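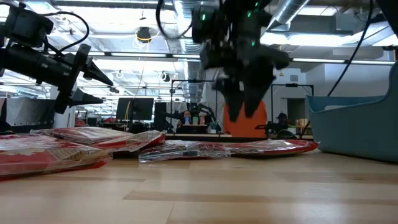

Wrapped goods on a wooden tabletop beside a blue bin.

Ukonness Clear Overwrap Film

Item group: Packing Room Supplies
Supplied by Tisport

Ukonness Clear Overwrap Film is a transparent wrapping material for dry goods, stationery sets, gift items and small boxed articles. It is intended for shops, mail rooms and packing rooms that wrap by hand or with a tabletop sealer. The film is supplied on a cardboard core and fits all Flekever dispensers with a standard spindle.

Specifications
Roll width: 326 mm
Roll length: 70 m
Thickness: 40 microns
Sealing temperature: 105 °C
Finish: gloss, both sides
Core: cardboard, plain

Use
Cut the film to allow an overlap on the underside of the article. Fold the ends inward and seal the long seam first. Articles with sharp corners should be wrapped in two layers. The film does not shrink and should not be used with a heat gun.

The film is not approved for direct contact with unwrapped food. Customers who pack bakery goods, cheese or fresh produce are referred to the Nyitrai food-grade range, which is listed separately and is available in the same width.

Storage
Rolls should be stored upright in the original carton, in a dry room and out of direct sunlight. Opened rolls should be returned to the carton at the end of the working day. Film that has been stored in the cold should be brought to room temperature before sealing.

Ordering and Returns
The film is sold by the single roll or by the carton. Carton orders received before noon are prepared for dispatch the same day. Unopened cartons may be returned in their original condition; cut or partly used rolls cannot be accepted. Printed film is made to order and is not returnable.

The price list is revised each March. Orders confirmed before the revision are invoiced at the earlier price.

Related items: Flekever Bench Dispenser, Flekever Replacement Blade, Nyitrai Food-Grade Film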